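Search notebook Enter keywords Go

Commons mapping, Hungate: notebook
24 April 2026, Yolanda Palomino
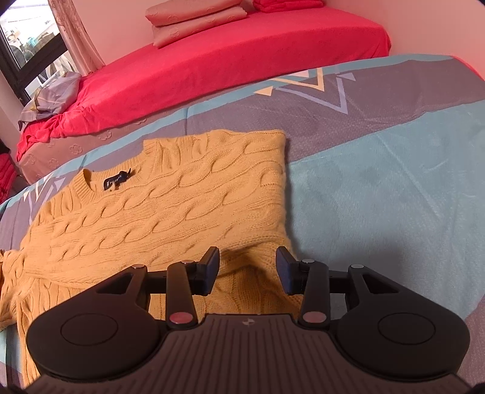 Finished going through the household survey returns for the Hungate blocks. We posted 1,000 forms and have 295 back, which is better than Tratia but still thin on the north side of the canal. Typed up the last batch this morning. Three forms had the second page missing and I have left those in with blanks.

Question 7 (shared things you use at least once a month) is a mess. People put the laundry room, the bike shed and the bus shelter all in the same box. I recoded into managed by residents, managed by the city, and unclear. The unclear pile is too big. Before we write anything on self-managed space I want a second person to code it without looking at mine.

Plot areas: the courtyard gardens come to 2,940 square meters with the Farooqui yard included. The older map left the yard out. I have used the new boundary in the shapefile and kept the old one in the archive folder, named "old_do_not_use".

Interviews: 16 done. Transcripts are in the shared drive except the last two, where the recording has a lot of street noise. I'll type those from my notes and mark the gaps. Two people talked about the repair evenings stopping when the Julteck lease ran out. Neither was sure of the year. Need to check the lease at the records office, ask for the annexes too.

Tool library figures don't match. Their own ledger lists loans by item and the survey asks by household, so they can't go in one table. Keep separate.

For next week
- second coder for Q7
- redraw the canal side at the larger scale, labels overlap
- ask the Tratia group how they treated tenants who moved out mid-survey
- return the borrowed measuring wheel

Draft of the methods section is half done. The paragraph on degrowth literature is too long and repeats the introduction, cut it.

Last updated: April, after recoding Q7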